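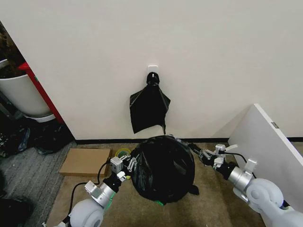
Full bag on the floor, hook and hanging bag on the wall behind it

Ticket: Bag station, wall hook – bag slips, liner folds over
Site: Irkville, ground floor
Status: Open, monitoring
Priority: Low
Category: Waste and cleaning

Reported problem
Black bags hung on the adhesive hook do not stay put. Two separate faults reported under one ticket. First, the knot works off the hook when the bag is pulled from below. Second, the bottom of the bag bunches up at the bucket and does not open out inside it. Reporter asks whether the hook should be replaced with a screw-in type.

Items at the station
Hook: small square adhesive plate, white, stuck directly on the painted wall.
Bags: black, thin grade, Bandara, from the December order.
Bucket: round, translucent, thick rolled rim.
Wall: off-white, black baseboard, carpet to the wall.

Entry 1
Checked the hook plate for movement. No rotation by hand, no lifting at the corners. Pressed for 30 seconds and checked again, same result. The adhesive is not the fault at this point.

Knot checked next. The tied neck was looped over the hook with most of the knot sitting under the plate. In that position the load is carried by one fold of plastic. A sideways pull brings the fold off the end of the hook.

Retied with a longer neck and hung it again so the loop passes fully behind the hook. Pulled down on both lower corners. Held.

Entry 2
Reporter states that the first fault came back on Wednesday. Asked how the bag was being filled. Answer: items were being dropped into it while it hung. The hook is for holding an unused or nearly empty bag. Full bags go on the floor, closed at the neck, and leave by the side door. Instruction repeated in the ticket and on the shelf label.

Hook packet gives a limit of 700 g. A bag of packaging waste with one wet item in it can exceed that. No overload test done on the wall, as the paint is likely to come off with the plate.

Entry 3
Second fault. Bucket was standing directly under the hook. With the bag hung at its current height the lower edge reaches the rim and gathers there.

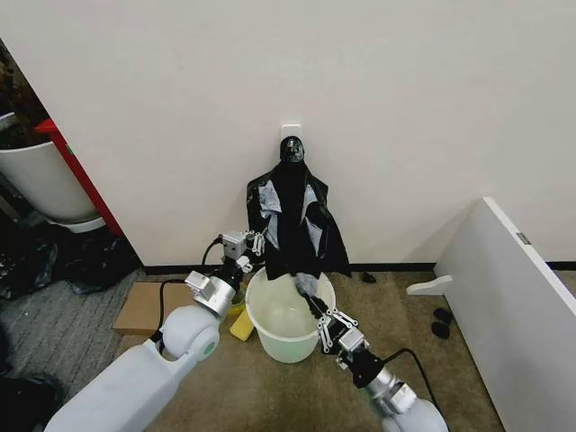

Tried the following:

a) Bucket moved away from the wall by the width of the rim. Bag falls behind it. Worse.
b) Bucket left in place, bottom of the bag drawn over the rim by hand and pushed down inside. Works, but the plastic rides up again when let go, as there is nothing in it to keep it down.
c) Bag taken off the hook, opened fully, shaken out, fitted to the bucket with the top folded over the rim. Works. Stayed in place after 2 hours.

Conclusion for the second fault: the hook and the bucket are being used as one system and they were not set up as one. Use (c). The hook stores the next bag. The bucket takes a bag that has been unknotted and folded over the rim.

Entry 4
Housekeeping notes from the same check. None of these caused the fault.

– Flat cardboard on the floor to the left of the bucket. To go to paper recycling, not in a black bag.
– Yellow sponge beside the bucket. Return to the sink caddy.
– Crumpled black bag on the floor below the plant pot. Check for tears, reuse if sound.
– Carpet under the bucket: vacuum after the floor is clear. Clinex spot cleaner is in the cupboard if there are marks.

Entry 5
Reply to the question about a screw-in hook. Not recommended yet. The wall has not been checked for cable runs and the hook is holding within its limit. If the knot slips again with an empty bag, order the wider adhesive hook from the Mitodthorpe stores list, pack of 4. Fit it 19 cm above the present one so the bag clears the bucket rim. Clean the wall with alcohol, leave it to dry, press the plate on and leave it unloaded overnight. The packet says one hour. Overnight has given better results on this paint.

Pending
Hook plate to be rechecked at the next bag change.
Shelf label to be reprinted, current one is smudged.
Reporter to confirm that full bags are no longer being hung.

Update, 4:10 p.m.
Label reprinted. No reply from reporter yet. Ticket stays open.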